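Print | E-mail

Step 4: Joining the Lepik panels

Okay, the fun part! I've set these dividers up for the Divville craft fair so often that I could do it in my sleep.

1. Roll both panels to your booth line and lock the casters.
2. Slide the clip over the two side rails - narrow end up.
3. Push until it clicks. Mine needs a good shove. 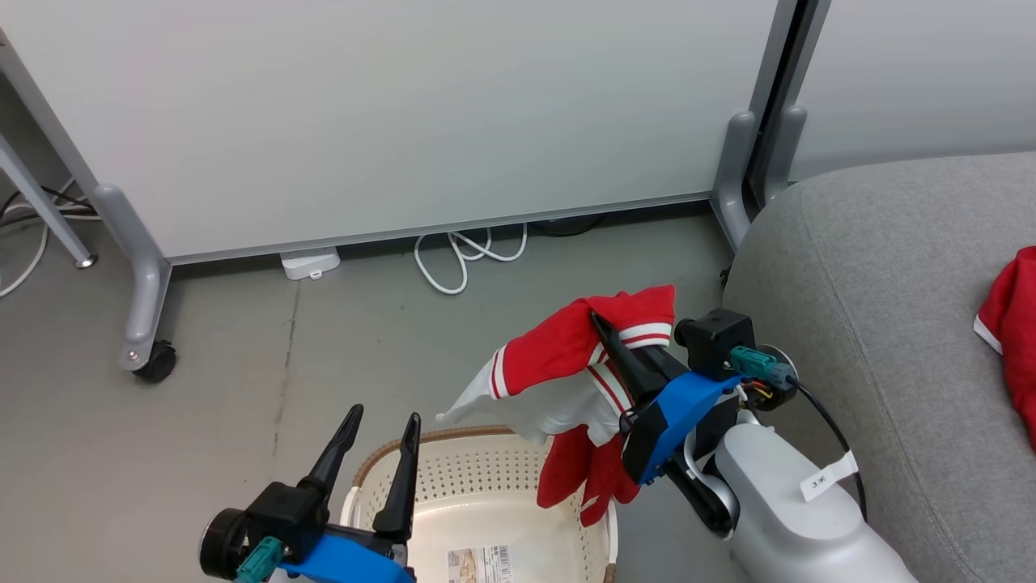 4. Now hang your hooks, heaviest stuff down low.

Note: I keep each panel under 8 pounds of artwork.

Caution: unlock every caster before you move anything (I bent a clip last September).

Comments

Kiri Doolan: Do the Pernetti clips fit these too?

Berenice Tlapale: They do, but go easy on the click. I bought a bag of 100 and cracked two.

Print | E-mail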